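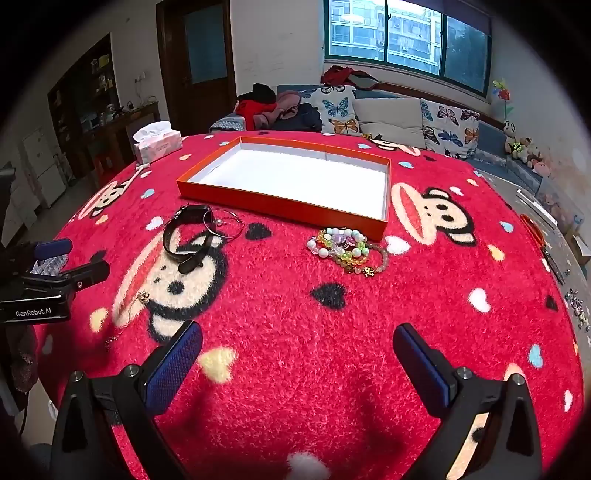

Jewellery and an orange tray on the monkey blanket, hand-held gripper open.

Print this page | E-mail this to a friend

Equipment Planning Coordinator (part-time, with room to grow)
Trastedix, Home Tasks group

We teach robots to tidy up after people, and we do it in ordinary living rooms with ordinary stuff: necklaces, watches, scissors, tissues, whatever a household leaves lying on a table. People pick things up with hand-held grippers, and what we record goes into training the arms in our lab. It's fun work and it's growing faster than our spreadsheets can cope with. We would love to find someone who gets a real kick out of working out what to buy, when to buy it and how to make the money stretch!

The job
You'd look after the equipment plan for the whole Home Tasks group. At the moment we work in 39 homes, and next financial year we'd like to be in a good many more. Every home needs grippers, spare grip pads, chargers, storage boxes and a supply of things to handle. Thin chains and bangles are the hard stuff, by the way, and wear on the pads is one of the first numbers we'd like you to get hold of. We change pads when somebody complains, and we'd much prefer to have a schedule.

Your first big piece of work will be the Rumura budget. Rumura is our next round of home sessions, and it needs a costed list of everything from the grippers down to the screws, with a sensible allowance for breakage and freight. We've had quotes from two suppliers, Fokness and Ziółkowski, and they are laid out so differently that comparing them line by line has beaten all of us so far. One includes servicing, the other charges for it by the visit. You'd sort that out, talk to both firms, and tell us whether we should buy, lease or do a bit of each.

After that comes the stock list. We have 277 items on it and nearly all of them have a home. The rest are probably in somebody's car boot.

Day to day you will:
- keep the purchase plan and the budget up to date, and warn us early when they drift apart
- visit homes with the session crew now and then, so you know how the gear gets treated
- order parts and chase late deliveries
- set replacement dates for pads, batteries and cables
- write short buying notes in plain English for people who will never open a spreadsheet

About you
You've planned or bought equipment before. It doesn't have to be robots. School science labs, theatre lighting, a hospital ward, farm machinery, a commercial kitchen: all of it counts and we'd enjoy hearing about it. You're comfortable with spreadsheets and you don't mind ringing a supplier to ask an awkward question about a warranty. A driver's licence helps. We'll teach you the robotics side, and there are plenty of people here who will happily talk your ear off about grip force over lunch.

Hours and pay
Three days a week to start, and Friday needs to be one of them as that's when orders go out. The other two are up to you. Pay follows our coordinator scale, which we'll send on request before you put any effort into applying. The first contract runs for 2 years. You can do a fair bit from home, but the stock room is here and you'll want to see it (bring a jumper, it's chilly).

How to apply
Send your résumé and one page on a purchase you planned that you were pleased with, or one that went wrong and what you did next. No cover letter needed. Applications close at the end of April. Maja Śliwiński leads the group and will be reading every one of them, and she's glad to have a chat first if you're not sure the role suits you.

E-mail Maja | Print this page

We use cookies to remember your settings on this site. Accept | Manage cookies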